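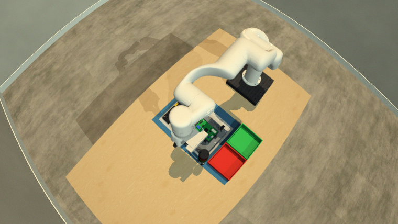 Der Arbeitsplatz in der Simulation: weißer Roboterarm, Leiterplatte in der Aufnahme, rechts die grüne und die rote Kiste.

Zuletzt aktualisiert: 30. August 2025

Als Anju Bansal den Wahlkurs Robotik übernahm, standen im Lehrplan noch Linienfolger und ein Abschlussrennen auf dem Flur. Heute verbringt ihre Gruppe den größten Teil der Zeit am Bildschirm. Vier Schülerinnen und Schüler der Oberstufe arbeiten an einem Projekt, das sie Skindmont nennen: Ein simulierter Roboterarm soll Bauteile einer Leiterplatte greifen und in zwei Kisten ablegen. Mit dem Programm wollen sie beim Schülerwettbewerb Hodberg antreten. Wir haben sie im Computerraum getroffen.

»Der Name hat keine Bedeutung«, sagt Feng-yi Peng gleich zu Beginn. »Wir mussten den Ordner irgendwie nennen, und dann ist es dabei geblieben.« Sie ist für die Greifbewegungen zuständig. Cheuk-hei Liao hat den Tisch und die Umgebung gebaut, Chia-hao Yang schreibt die Ablaufsteuerung, Wing-yan Chow wertet die Läufe aus.

Die Aufgabe gibt der Wettbewerb nur grob vor. Es muss etwas montiert oder zerlegt werden, und es muss ein Sortierschritt vorkommen. Die Gruppe entschied sich für das Zerlegen. »Montieren ist schwieriger, weil man das Teil am Ende genau treffen muss«, sagt Yang. »Beim Ablegen in eine Kiste hat man ein bisschen Platz.« Brauchbare Teile sollen in die grüne Kiste, der Rest in die rote.

Im März war davon noch nicht viel zu sehen. Liao hatte den Tisch fertig, aber die blaue Matte lag in der ersten Fassung ein kleines Stück über der Tischplatte in der Luft. »Auf den Bildern hat man das überhaupt nicht bemerkt«, sagt er. »Erst als Feng-yi gefragt hat, warum alle Höhen nicht stimmen, habe ich nachgemessen.« Den Boden hat er aus einer Sammlung freier Texturen genommen. Er sieht ein wenig nach Stein aus, und Liao gefällt er inzwischen nicht mehr. Ändern will er ihn trotzdem erst nach der Abgabe.

Die meiste Arbeit steckt in der Anfahrt zur Platine. Sie liegt in einer grauen Aufnahme mit mehreren Vertiefungen, schräg auf dem Tisch. Peng hat lange mit einer geraden Ausrichtung geprobt und die Matte dann gedreht. »Ich wollte wissen, ob wir wirklich mit den Koordinaten der Matte rechnen oder ob wir uns nur die Tischkanten zunutze machen«, sagt sie. Das Ergebnis war unerfreulich: Der Arm fuhr zunächst an die alte Stelle. Zwei Wochen lang suchte die Gruppe nach festen Zahlen, die jemand irgendwo eingetragen hatte. Ein Teil davon stammte aus einer Übung vom Schuljahresbeginn.

Auch die Sicht ist ein Thema. Von oben verdeckt der Greifer einen Teil der Platine, ausgerechnet dann, wenn es darauf ankommt. Chow hat deshalb vorgeschlagen, die Lage der Bauteile vor der Anfahrt zu bestimmen und danach nicht mehr zu korrigieren. Yang war dagegen. »Wenn die Platine beim ersten Griff verrutscht, stimmt danach nichts mehr«, sagt er. Sie einigten sich darauf, den Arm nach jedem Bauteil zurückzuziehen und neu zu messen. Das kostet Zeit, die in der Wertung fehlt.

Chow führt über alles Buch. 1532 Läufe hat sie bis zu den Sommerferien ausgewertet, bei 164 davon brach das Programm ab, bevor überhaupt etwas gegriffen wurde. »Das waren fast immer Fehler in der Bahnplanung«, sagt sie. »Der Ellbogen kommt dem Tisch zu nahe, und dann wird die Bewegung nicht freigegeben.« Jeder Lauf darf höchstens 1000 Rechenschritte dauern, danach zählt er als nicht bestanden. Im Moment braucht die Gruppe etwa 750, wenn alles glattgeht.

Gerechnet wird auf zwei älteren Rechnern, die der Schule von der Firma Zallus überlassen wurden. Bansal hatte dort wegen eines Praktikums angefragt und kam mit den Geräten zurück. Ein echter Arm ist vorerst nicht geplant. »Ich werde auf jedem Elternabend danach gefragt«, sagt sie. »Mir ist es lieber, sie machen hier tausend Fehler, und am nächsten Tag läuft der Kurs normal weiter.«

Bewertet wird im Kurs übrigens das Protokoll, nicht die Trefferquote. Peng findet das richtig, Liao eher nicht – er schreibt ungern. Für die Dokumentation benutzen sie eine Vorlage namens Mahlangu, die Bansal von ihrer früheren Schule mitgebracht hat. Sie verlangt zu jeder Änderung einen Satz dazu, was man erwartet hat und was eingetreten ist.

Bis zur Abgabe will Yang noch die Reihenfolge ändern, in der die Bauteile angefahren werden. Chow möchte vorher eine weitere Testreihe mit gedrehter Matte rechnen. Die beiden Rechner laufen dafür über Nacht.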